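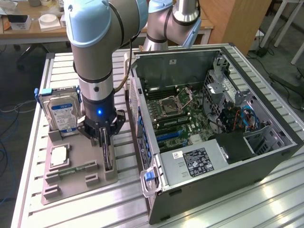 Keeping an old computer one more year

Every September I ask myself if I should buy a new computer, and every September I decide to wait. This year the decision was harder. My desktop needed four minutes to start, the fan was loud enough to hear from the kitchen, and my daughter asked me if it was in pain.

I went on Sunday to look at new ones. The model I liked was 1221 euros in the shop, without a screen. There was also a simple one for 800, but the seller admitted that the memory could not be changed later. I asked him twice, because I thought I had misunderstood his word for it. I had not.

So I came home and made a list of what I do with a computer. I write letters, I keep the accounts for my small translation work, I look at photographs of my nephews, and I read too many newspapers. None of this is new since I bought the machine. Only the newspapers have become heavier.

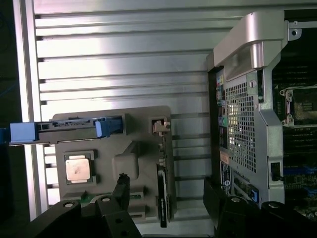 The first thing I changed was the disk. The old one still worked, but I had 378 gigabytes of things on it and I did not know what half of them were. I spent three evenings sorting. I found the same folder of holiday photographs four times, with four different names, and a dictionary which I had been missing for years. After that I bought more memory, second-hand, from a man in the next town. He put it in an envelope with a piece of cardboard and wrote my name very beautifully on it.

All together I spent less than 200 euros — the most expensive part was the new disk. The start now takes half a minute. I also cleaned out the dust with a soft brush, near the open window, and I recommend you wear an old shirt for this.

When I put the list of costs on my page last week, I received more letters than usual.

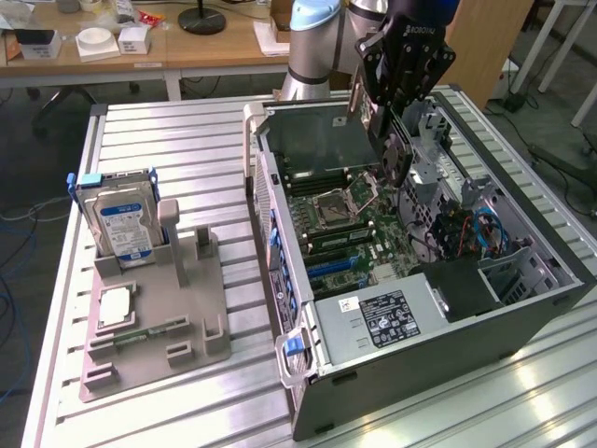

Helmi Salminen wrote that I am only moving the problem, and that an old machine takes more electricity than I save in money. She may be right about the electricity. I borrowed a meter from the library to check it, but I have not understood the instructions yet.

Manikandan Venkataraman asked what I will do when the programs stop receiving updates. For this I have no good answer. I think I will try another system in the winter, when the evenings are long, and first make a copy of everything. My accounts are already copied, on two disks. One of them stays at my sister's house, in the drawer with the candles.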